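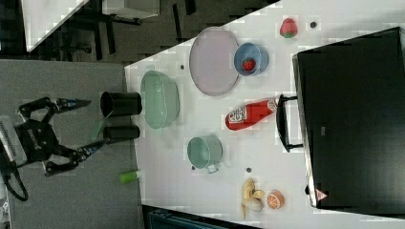
Nomville arm group, minutes, January 2, 2026

I took the notes again, so blame me for the spelling! We started with the Gostov results. After 3,000 training grasps, showing the policy two camera views beat one view on cluttered toy-kitchen tables, though I'd like to see five more seeds before we brag about it (agreed, grumpily). Long chat about the Benent baseline, which still fumbles round things like bowls and cups. We're keeping it in the paper anyway.

Khương split: held-out objects stay held out, no peeking, please. Write-up goes round in May.

To do: rerun the two failed seeds, fix the plot labels.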